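Stostside Handling Project: progress report to the Atallah Fund

Period covered: March to October 2019
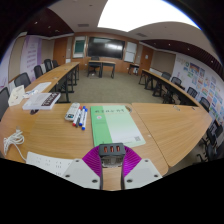

The gripper tool with its purple fingers, at the table in the meeting room.

1. Summary

The main event of this period was the demonstration visit to Zakden, which the Fund asked us to hold before the second payment was released. It went ahead as planned. The hand-held gripper is now in regular use and the first set of recordings is complete. The arm-mounted version is behind schedule, and we explain why in section 4.

2. The visit

We had 46 visitors over the day, mostly from local firms and two technical colleges. They came in groups of no more than 20. Each group had a short talk, then time to handle the tool themselves, then questions.

Gönül Coşkun gave the talk and led the practical part. She kept the tasks simple: pick up a marker, move a booklet, turn over a sheet of paper. Visitors used the gripper by hand, so there was no arm to wait for and no safety cage to set up. Most people managed the marker at the first try. Paper was much harder, and several people gave up on it. We had expected this, but it was useful to watch people who had never held the tool before.

The questions were mainly practical. Visitors wanted to know how long the fingers last, whether they can be washed, and what a replacement pair would cost. We could answer the first only in part — the oldest pair in use has done 600 picks on our test bench with no visible splitting, and we have not yet run a pair until it fails. We have promised to send figures on cost to those who left an address.

Two firms asked for a follow-up. One packs printed material and is interested in thin items. The other, Sondumitz, has offered us a week on its sorting line next year. We have accepted in principle and will send the Fund the terms when we have them.

3. Work completed

The flexible fingers have been through another round of changes. The new ones are easier to fit and hold their shape better after a long session. The written guide for new users has been shortened to 2 pages and was handed out at the visit.

Recordings of table-top tasks are finished for the first set of objects, which covers stationery, booklets and small household items. Checking and labelling is still under way.

4. Delays

The arm-mounted version was due for first tests in this period. The bracket supplied did not fit the wrist of the arm and had to be sent back. A corrected part has been ordered. Until it arrives we are carrying on with hand-held work, so staff time has not been lost — but the arm tests will move into the next period.

5. Spending

Spending is within the agreed budget. Travel came in lower than planned and we ask permission to move the unspent amount to spare parts. A full statement is attached separately.

6. Next period

Fit the corrected bracket and begin arm tests.
Run at least one pair of fingers to failure.
Finish labelling the first set of recordings.
Agree dates with Sondumitz.

We would be glad of a reply on the travel underspend before the next parts order goes in.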